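How a robot arm learns to reach

At the Collness workshop in Cekcombe, a group is building a robot arm that can help in a kitchen. They call it Fernamer. Before the arm moves for real, it practises inside a computer.

The practice kitchen is called a simulation. It works a bit like a video game. Someone has to make the counter, the walls and the floor, and tell the computer how hard and heavy each thing is. 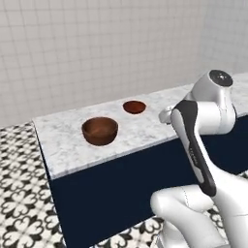 An arm bends at its joints, just as yours bends at the shoulder, elbow and wrist. To reach a bowl, the computer must work out how far to turn each joint. If one is wrong, the hand ends up in the wrong place — or bumps the counter.

A bump in a simulation breaks nothing. The builders change a number and start again. Fernamer has had 1755 practice tries so far, 21 of them on the day this page was written.

Apr 26, 2026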